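Removing Ghosting and Old Marker from a Whiteboard

Last updated November 13, 2020, by Widad Awad

Ghosting is the faint gray residue left on a dry-erase surface after normal erasing. It comes from pigment that has lost its release agent and bonded to the coating. The procedure below covers melamine, painted steel and porcelain (enameled steel) boards. Glass boards tolerate stronger cleaners and are covered on a separate page.

What you need

Two microfiber cloths, lint free
A felt or foam eraser, clean
Isopropyl alcohol, 70 percent or higher
A spray bottle of plain water
A fresh black dry-erase marker
Nitrile gloves

Do not use scouring pads, melamine foam sponges, powdered cleanser or acetone. Melamine foam is a fine abrasive. It removes ghosting on the first pass and dulls the coating while doing it, so the next ghost sets in faster.

Step 1. Identify the surface

Hold a small magnet to the board. If it does not stick, the surface is probably melamine. If it sticks, the board is painted steel or porcelain. Tap it with a fingernail: porcelain gives a hard, glassy click and painted steel sounds duller. Melamine is slightly porous and should never be left wet for more than a minute.

Step 2. Erase dry

Erase in straight, overlapping strokes from top to bottom. Circular strokes push loose pigment back over clean areas. Knock the dust out of the eraser afterward, or wash it if the felt has turned dark. A loaded eraser is the usual cause of a board that looks gray all over instead of showing individual old strokes.

On small lap-size boards, lay the board flat and hold one edge down so it does not slide.
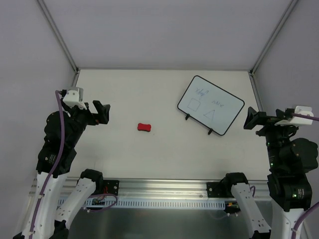
Faint marker strokes on a whiteboard, with a red eraser to the left.

Step 3. Test with fresh marker

Draw over 2 inches of the old line with the fresh black marker, wait five seconds, and wipe with a dry cloth. The solvent in new ink redissolves the old pigment. If both layers come off, treat the rest of the marks the same way. Work in short sections – if the new ink dries hard before you wipe, you have added a second layer to remove.

Step 4. Apply alcohol

For marks that survive step 3, dampen a cloth with isopropyl alcohol and hold it against the mark for ten seconds. Wipe once, fold to a clean face, and wipe again. Apply the alcohol to the cloth and not to the board, particularly near the frame, where liquid can run behind the panel and swell the backing.

Permanent marker responds to the same treatment but usually takes two or three passes. Ventilate the room and keep the bottle away from heat sources.

Step 5. Rinse and dry

Mist the second cloth with water and wipe the full surface, then dry it immediately. Alcohol residue carries dissolved pigment, and if it is left in place it dries as a haze. Wait ten minutes before writing on the board again.

If the marks remain

Look at the board under a low side light. Marks that show as dull tracks are wear in the coating and cannot be cleaned off. Options are a resurfacing film or a new panel. Film is adequate for light use. Apply it only after step 5, on a fully dry surface, and squeegee from the center outward.

Maintenance interval

For boards in daily use, dry erase at the end of each day and repeat steps 4 and 5 once a week. Marks left longer than 48 hours are noticeably harder to remove, red and green more so than black. Store markers flat.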